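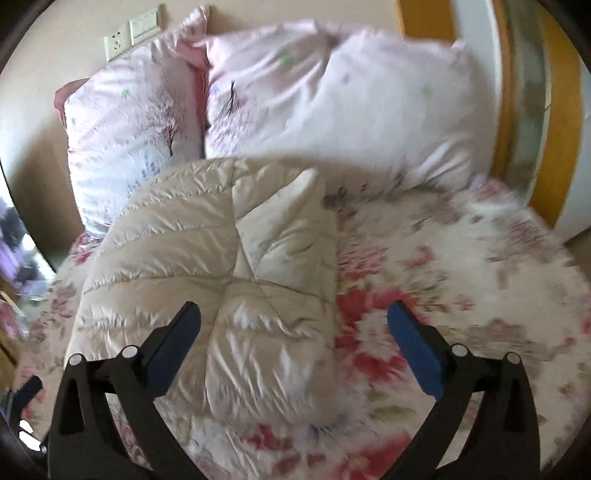
6. Folding and storing the quilted throw

The Koltberg leaflet says the throw "folds itself flat". Ours never has. The filling is puffy and the channels push back, so allow more room than the label on the Stiston box suggests.

6.1 Clear the middle of the bed. Leave the pillows at the head end.

6.2 Lay the throw out and find the long seams. Fold along a seam where you can. A fold made across the channels springs open again.

6.3 Take hold of one corner and draw it over to meet the opposite edge.

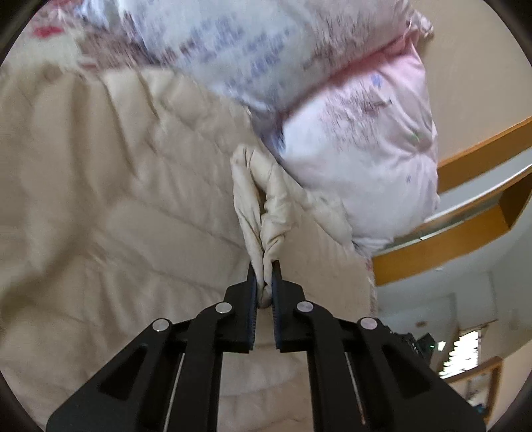
6.4 Lift gently if the corner has rolled up on itself, and let it untwist before you carry on. The leaflet tells you to shake it out hard. We doubt this helps, and it makes hard work of step 6.3.

CAUTION: Do not haul the whole weight by one corner. The maker claims the stitching will stand 4000 folds. We have no idea who tested that.

6.5 Smooth from the fold outwards with a flat hand. Some creases will stay. Leave them.

6.6 Fold once more and set the throw down on the bedding.

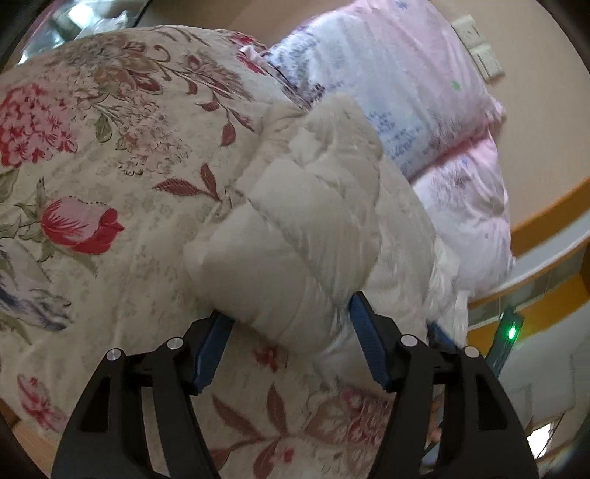 Fig. 6: Pinching a fold of the white quilt, with the floral bedding beneath.

NOTE: Vacuum bags (Sosen, part 692) are sold for this range. They save space for a while, but we would not trust one to keep its seal past September.

Section revised 6/15/23.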